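Kitchen tips: picking up cups the Kukby way

I never thought a robotics paper would change how I clear up after a party, but I've been reading the Kukby study and it's full of good sense! Akash Sandhu and Bimla Pathak ran 2,037 pick-ups on kitchen worktops, with cups and glasses tipped over any old how, and compared where the gripper took hold.

Grabbing by the rim did worst, above all with soft silicone, which folds and springs away. Going for the side of the bowl, low down near the stem, cut the drops to 3 in every hundred. Their arm was allowed up to five tries per cup and hardly ever needed them.

So, for your own worktop:

Take stemmed things first - they roll in a curve and knock the rest about.

Pinch soft cups gently and wait a moment before you lift. The silicone needs to settle.

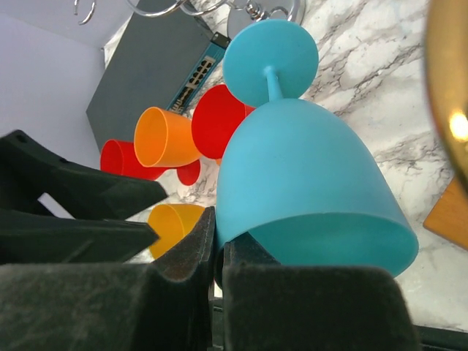
Work from the front of the pile to the back, so your sleeve isn't dragging over anything. Bimla's runs in that order were quicker too, even on slippery stone. I've tried it with wet hands and a full sink and I'm hooked - next I want to see what they make of saucepan lids!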